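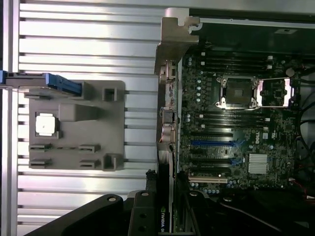

Fixture plate on the slotted bench, chassis open, CPU socket empty and retention frame raised.

Ralteck Board Service
Bench Inspection Checklist: CPU and Memory Fitting
Inspected 2024-06-30
Previous inspection: April
Result: pass with comments

1. Power and grounding

1.1 Chassis disconnected from supply before the cover is removed. OK
1.2 Bench rail bonded to ground point. OK
1.3 Wrist strap tested at start of shift. OK
Comment: strap tester label is worn. Reprint.
1.4 Wait of 15 seconds after disconnection, power button held in. OK
Comment: the wait is posted at the Brirnine bench but not at this one. Post it.

2. Work surface

2.1 Grooves free of screws, clips and cut cable ties. OK
2.2 Fixture plate sits flat and does not rock when pressed at the corners. OK
2.3 No liquids or open thermal compound on the bench. OK
2.4 Surface wiped with dry lint-free cloth. Comment
Comment: dust packs into the grooves and the cloth does not reach it. Use the soft brush first, working away from the chassis. Added to the Wandel cleaning sheet as step 6.

3. Open chassis

3.1 Bare socket inspected under the lamp before any processor is brought over it. OK
3.2 Retention lever fully open. A lever left partway can drop onto the contacts. OK
3.3 Latches at both ends of each memory slot move freely. OK
3.4 Expansion slots clear of debris. OK
3.5 Sharp edges on sheet metal brackets checked. Comment
Comment: notched edge of the tan bracket at the corner of the chassis should be treated as sharp. Keep sleeves and strap cord clear of it.

4. Parts in the tray

4.1 Processor held by its edges only and returned to its recess when not in use. OK
4.2 Memory modules laid lengthwise in their slots. OK
4.3 Cards standing upright are seated to the bottom of the slot. Comment
Comment: a thin card is easily knocked when reaching across the tray. Reach in from the opposite side.
4.4 Rail with blue latch parts must not bear on the processor pocket. OK
4.5 No part left directly on the aluminum. OK
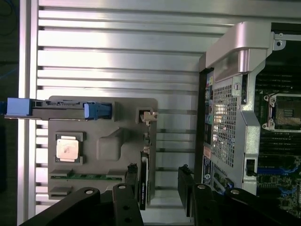
5. Lighting and access

5.1 Bench light level, minimum 300 lux. OK
5.2 Glare. Comment
Comment: the bright metal throws light back at the operator and makes small parts hard to see. Swanepoel diffuser requested for the lamp.
5.3 Walkway behind the bench clear. OK

6. Actions

Reprint strap tester label. Open
Post disconnection wait at bench. Open
Fit diffuser, request 129. Open
Brush added to bench kit. Closed

Items still open at the next inspection are carried forward under the same number.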